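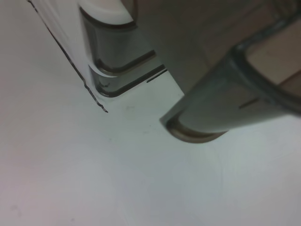 Tischplatte weiß lackiert, nach drei Wochen klebrig — abschleifen oder warten?

Hallo zusammen, hab im Februar eine alte Tischplatte gestrichen. Vorher war Klarlack drauf, den hab ich mit 100er angeschliffen, dann Grundierung von Cendel, dann zwei Schichten Weißlack von Skarnard (wasserbasiert, matt). Sah erst super aus. Jetzt nach drei Wochen: wenn man eine Tasse länger stehen lässt, bleibt sie leicht kleben. Papier auch. Abdrücke vom Unterarm sieht man im Gegenlicht. Tisch stand die ganze Zeit im Keller, nicht geheizt, dürfte da eher kühl sein. Muss alles wieder runter oder wird das noch? Bräuchte ihn eigentlich bald als Schreibtisch. Budget eher klein, neue Platte würde 339 Euro kosten, das will ich nicht.
Danke schonmal!

hobelbank_ost

Kenn ich. Trocken ist nicht durchgehärtet, das verwechseln viele. Wasserlack braucht bei Zimmertemperatur gern mal vier Wochen, im kalten Keller deutlich länger. Also erstmal: rauf in die Wohnung, nichts draufstellen, ab und zu lüften. Zwei Wochen abwarten.

Dann Fingernageltest an einer Stelle, die man nicht sieht, am besten Unterkante. Gibt der Lack nach — noch weich. Bleibt keine Delle, gut.

Wenn sich dann nichts getan hat, lag es vermutlich am Untergrund oder an zu dicken Schichten. Dann würd ich so vorgehen: Mit 120er runter bis auf die Grundierung, wenn die fest ist. Ist die auch weich, muss sie mit runter. Staub absaugen, feucht nachwischen, trocknen lassen. Neu lackieren mit der Schaumrolle, dünn, dazwischen einen Tag Pause und mit 200er oder 240er ganz leicht drüber. Nicht mit 800 zwischenschleifen, da hält die nächste Schicht schlechter.

Und schau mal auf die Dose, ob da Möbellack steht oder Wandfarbe bzw. Heizkörperlack. Manche Lacke bleiben auf waagrechten Flächen immer ein bisschen klebrig, heißt "blocken". Für Tische brauchts was Blockfestes.

malwieder_m

Einfach Klarlack drüber fertig. Hab ich bei meiner Komode auch so gemacht, von Huet glaub ich.

kiesweg7

Bitte keinen Klarlack auf weichen Lack, der reißt dir später oder wird trüb. Erst aushärten lassen, dann von mir aus zwei Schichten Parkettlack wasserbasis matt. Manche gilben auf Weiß, vorher an der Unterseite testen.

Noch was: mit was hast du vor dem Streichen gereinigt? Wenn da Möbelpolitur drauf war (die mit Silikon), hilft Anschleifen allein nicht, das Zeug schmierst du nur rum. Vorher entfetten, ich nehm den Anlauger von Trornlow, Spülmittel reicht da nicht. Gut mit klarem Wasser nachwischen, sonst hast du das nächste Problem.

Bis dahin Schreibunterlage aus Filz lieber weglassen, die Fusseln kriegst du nie wieder raus. Hab ich selber durch.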